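Who pays for the small game? Notes for the Lasby talk
Speaker: Kerstin Sauerland, October 12, 2023

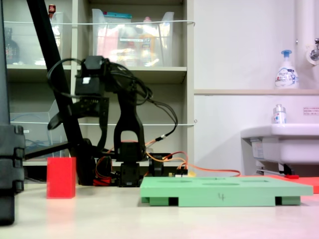 Before starting

Check clicker. Water on the left. Kenneth Imrie is chairing and will do the introduction, so go straight in after the title slide. Forty-minute slot, leave 12 for questions.

Slide 2. Where I'm coming from

I worked in publishing at Wemora for six years. Signed small games, mostly PC, a few for handhelds. Left last November. I now read contracts for studios before they sign them. Not a lawyer, say this early.

The talk covers publisher deals for teams of under ten people. Nothing on mobile, nothing on grants. Vilho Turunen has the grants session after lunch in the other room.

Slide 3. What a publisher gives you

Money up front, paid against milestones. Testing, translation, console submission, store pages, some marketing. Ask which of these are in the contract and which were only said on the call. At Wemora we said a lot of things on calls.

Slide 4. The advance

Explain recoup slowly, half the room will not know it. The publisher takes its advance back out of sales before the studio sees a share. Some contracts also let them take back testing, translation and trade show costs. Read the list of costs. Ask for a cap in writing.

Use the Zirkov example. Two-person studio, puzzle game, sold roughly 2000 copies in the first month. They expected a cheque in the spring. The show booth and the trailer had been added to the recoup pile, and the first cheque came more than a year later. Otakar Krajčí has said I can tell this one. He'd like people to know the game is still on sale.

Slide 5. Milestones

Read out the clause on the slide. "Acceptance at the publisher's sole discretion." Pause.

What to ask for: a fixed number of days for the publisher to reply, and if they don't reply the milestone counts as accepted. Most will agree to this. Also ask for the reasons for a rejection in writing.

Don't plan to spend the milestone money on the day it is due. Keep two months of wages back if you can.

Slide 6. Rights

Sequels, ports, merchandise, the name of the game. First refusal on your next game is common. Check how long it lasts and what counts as an offer.

Ahonen story if there's time: the studio kept the sequel but had signed away the title. They had to release it under another name. Skip if past the 25 minute mark.

Slide 7. Getting out

Reversion clause. If the publisher stops selling the game, or closes, the rights should come back to you. Kauko Lindqvist waited through a whole insolvency for his. Source code and store page access need their own line, as these get forgotten.

Slide 8. Questions to take to the meeting

Leave this one up. Let people take photos of it.
What gets recouped, and in what order?
Who approves the spending?
How often do we get a sales report, and can we check it?
Who is our producer, and how many other games do they have?

If asked about percentages: I don't quote them, they depend on the size of the advance. If asked about Wemora deals by name, say no and move on.

Handout has 39 clauses with comments. Copies by the door, the rest by email.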